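Pralum Opens Used Book Counter at Ziltska Branch

Pralum, the secondhand bookseller, will open a buy-back counter at its Ziltska branch in February. Customers can bring in up to six books per visit and receive store credit or cash the same day.

The counter will take fiction, history, and children's titles in hardcover or paperback. Textbooks and magazines are not accepted. Credit can be spent at all 5 Pralum branches and does not expire.

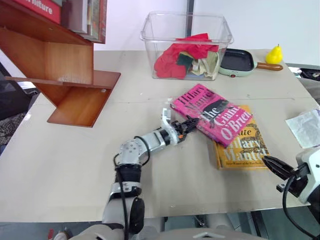 Pralum ran a trial of the service at its Esfahani Street branch last fall and bought 501 books from customers in four weeks. Most were novels.

The Ziltska counter will close at 4 p.m. daily, two hours before the store. Prices are set by staff at the counter, and sellers may decline any offer.

Media contact: Pralum press desk, Ziltska branch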